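4.3 Fitting the Clullier threshold bar

Fit the bar after the floor on both sides of the doorway is laid and before the door is rehung. You need the base rail, the cover strip, the screw pack, a fine-tooth saw and a drill.

1. Measure the opening at floor level, from frame to frame. Do not use the width of the door.
2. Cut the base rail 2 mm shorter than the opening. Cut the cover strip to the full width.
3. Set the rail over the gap between the two floors and mark the screw holes.
4. Take the rail away and drill to a depth of 40 mm.
5. Vacuum the holes, push in the plugs and screw the rail down by hand.

CAUTION: Check for heating pipes and cables before you drill. If you are not sure where they run, glue the rail with Viklund mounting adhesive instead and leave it under weight overnight.

6. Start at one end and press the cover strip into the rail. Tap it home with a rubber mallet and a scrap of wood.

Note: The rail takes a height difference of up to 17 mm. For larger steps, order the ramp profile. 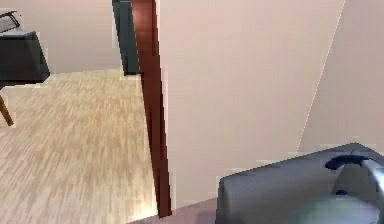 Fig. 9. Doorway with dark reddish-brown frame and light wooden floor.

7. Rehang the door and check that it swings clear of the bar. If it rubs, see 4.5, Trimming the door.

Wipe off spare adhesive with a damp cloth. Do not use solvent on the cover strip.

Section revised 19 June 2024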